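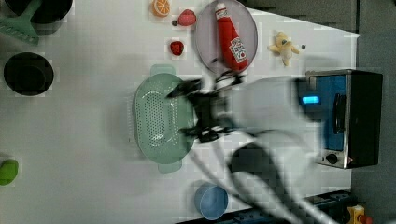 Gakeo Robotics Club
Table Robot Safety Checklist, Kitchen Sorting Project
Room 318

Date of check: 2 Oct 2026
Checked by: Lensa Araya (student safety lead)
Second checker: Gadisa Alemneh
Faculty advisor: Trinidad Manalo
Robot operator during check: Kalkidan Mamo
Previous check: July, before the summer demo

How to fill this out: mark each line OK, FIX, or N/A. A FIX needs a comment and a name. Lines marked with a star have to be OK before the arm is powered for a regular session. The operator does not fill out the form for their own session.

SECTION A. ROOM AND FLOOR

A1* Both doors open freely and nothing is stored in front of them.
OK

A2 Floor around the table is clear of bags, cords and boxes.
FIX. Backpacks on the window side again. Moved before power on. Bags go on the hooks by the sink. Gadisa will put tape on the floor for the line.

A3* Fire extinguisher in place, tag current, pin in.
OK

A4 First aid kit stocked.
OK. Low on the small bandages. Added to the order.

A5 Sign on the door says the arm is in use.
OK. The old sign still has last year's phone number on it. Trinidad to print a new one.

A6 Lights on over the whole table.
OK

SECTION B. TABLE AND MOUNTING

B1* Table does not rock when pushed at the corners.
OK. Pushed at all corners with the arm parked.

B2* Base bolts tight, paint marks lined up.
OK. Gadisa checked with the wrench as well. No movement.

B3 Casters locked on the side cart.
FIX. One lock does not hold. The cart rolled when I leaned on it. Do not put the laptop on the cart until this is replaced. Owner: Fuad Derese.

B4 Tabletop clean and dry, nothing sticky.
OK. Some tape residue near the front edge. It can stay for now but the tape marks for the object positions should be redone soon, we are arguing about where the bowl goes.

SECTION C. EMERGENCY STOP AND POWER

C1* Emergency stop button within reach of the operator's seat.
OK. Kalkidan reached it without standing up.

C2* Emergency stop tested with the arm moving slowly.
OK. Tested twice. The arm stopped both times and did not restart when the button was released. It needed the reset on screen, as it should.

C3* A second person knows where the button is and has pressed it before.
OK. Gadisa pressed it for the second test.

C4 Power strip not overloaded and not daisy-chained.
FIX. The toaster oven and the robot controller were on the same strip. The oven is now on the wall outlet. Please leave it that way.

C5 No cuts, pinches or exposed wire on any power cord.
OK

C6* Controller fan running and vents not covered.
OK. Someone had put a folder on top of the controller. Removed.

SECTION D. ARM

D1* Speed limit set to 20 percent or lower for any run with people in the room.
FIX, then OK. The limit was still set higher from an earlier test. Kalkidan changed it and saved the profile. I watched one full reach at the new setting. The profile name should have the limit in it so we can tell from the start screen. Owner: Kalkidan.

D2* Joint limits on. Arm cannot reach past the table edge on the operator's side.
OK

D3 No unusual noise or smell in free movement.
OK. There is a light click at the wrist when it turns back toward home. It was noted in July too and has not gotten worse. Keep listening for it.

D4* Covers on all joints, no missing screws.
OK

D5 Cables along the arm are held at every clip and have enough slack at full reach.
FIX. The cables are clipped, but there is a loop that hangs low when the arm comes in over the table. It can drag across the objects. Add a hook-and-loop strap at the elbow. Do not use a zip tie there, because we have to open it to change the gripper. Owner: Fuad. Not a stop item as long as the operator watches the loop.

D6 Thin cord at the gripper cannot catch on objects.
FIX. It can lie on the table near the plate and the gripper could pull it under something. Shorten the free length and check again at full reach. Owner: Fuad.

SECTION E. GRIPPER

E1* Fingers firmly attached, no wobble.
OK

E2* Grip force at the low setting.
OK. Tested on a foam block. The block came out with no dent.

E3 Finger surfaces clean and not torn.
OK. A little wear at the tips. We have spares in the Rastogi drawer.

E4* Fingers open fully when the program starts.
OK

E5* Hands stay out of the gripper area while the power light is on.
FIX. During setup one person reached in to straighten the colander while the arm was live. The arm was not moving. I stopped the check and we went over the rule again. Pause, say "paused" out loud, wait for the operator to say "clear," then reach in. This applies to straightening objects, which is when it keeps happening.

SECTION F. OBJECTS ON THE TABLE

F1* No glass, no blades, no sharp edges.
OK. Everything in the kitchen set was picked up and felt by hand. The colander, plate and bowl have no chips.

F2* No real food and no open liquids.
OK with a comment. The fruit is toy fruit. The ketchup bottle is closed and has to stay closed. Check the cap before each session, and if it feels loose take the bottle off the table. I would like us to fill an empty one with rice at some point so that it has weight but can't squirt.

F3 Small pieces accounted for.
FIX. There are tiny dark bits, like beads, loose on the table near the toys. They may have come off something. They are easy to step on and could get into the gripper. Pick them up at the end of the session and tell me if anybody knows what they belong to. The little kids' group uses this room on Saturdays so this one matters.

F4* Toaster oven used as a prop only. Heat is never turned on.
FIX. The display lights up when it is plugged in. We want the display for the camera tests, so it stays plugged in for those, but the timer has to be at zero and someone other than the operator has to look at it before the run. Nothing goes inside the oven while it has power. Owner for a "prop only" label: Gadisa.

F5 Soft toys kept away from the oven.
OK. The plush is a pickup object and stays on the table, but it should not be set down touching the oven. Kalkidan will move the drop zone in the program.

F6 Heavy items not placed where they could be pushed off the edge.
FIX. The pot and pan are close to the edge of the table. The arm doesn't use them in the colander task. Either move them in or put them back in the bin for that task.

F7 Objects match the printed layout.
FIX. The printed layout is old and does not have the spatula on it. Fuad has the new version and needs to print it.

SECTION G. PEOPLE

G1* Operator has passed the operator quiz and signed the sheet.
OK. Kalkidan, signed.

G2* A spotter is present for every run.
OK. Gadisa.

G3* Long hair tied back, no loose sleeves, no lanyards.
OK. One lanyard taken off.

G4 No more than 5 people in the marked area.
OK

G5 No one is at the controls for more than 55 minutes without a break.
OK. Use the wall clock. The phone timer was on silent the last time.

G6 Visitors told where to stand.
N/A. No visitors.

SECTION H. SOFTWARE

H1* Correct program loaded. Read the name out loud before pressing start.
OK. "Colander pick, slow."

H2* First run of the day done with no objects under the gripper.
OK

H3 Anamico vision software shows the camera view with no warnings.
OK. One warning about lighting. It went away when the blinds were closed.

H4 Run log open and being filled in.
FIX. The log had no entries for the previous session. If the arm was powered, there needs to be a line in the log, even if all you did was home it.

SECTION I. SHUTDOWN

I1* Arm parked at home before power off.
OK

I2* Emergency stop pressed in and left in.
OK

I3 Oven unplugged.
OK. Checked at the end.

I4 Objects wiped and back in the bins.
OK. The green things go in the cookware bin now, including the spatula.

I5 Room key returned to the office.
OK

RESULT

Cleared for regular sessions at the low speed setting. The starred items that were marked FIX (D1, E5, F4) were corrected during the check or have a rule in place, and Trinidad agreed to this in the room. The other FIX items stay open. The Fodura practice day can go ahead if D5, D6 and B3 are closed first.

OPEN ITEMS BY NAME

Fuad: B3 cart lock, D5 strap at the elbow, D6 gripper cord, F7 printed layout
Gadisa: A2 floor tape, F4 oven label
Kalkidan: D1 profile name, F5 drop zone
Trinidad: A5 door sign
Everyone: E5, F3, F6, H4

ADDED COMMENTS

Trinidad: Good check. On E5, the next person who reaches in while the arm is live sits out the rest of that session. That includes me.

Fuad: I have the straps at home and will bring them Monday. The cart lock has to be ordered. Can we just take the cart out of the room until then?

Lensa: Yes, put it in the hall closet. I marked the shelf.

Kalkidan: Profile renamed. It now says LOW20 on the start screen. I left the old one in the folder but locked it.

Gadisa: Wrist click is there on my recording too, same spot, going home only. I saved the file with the July one.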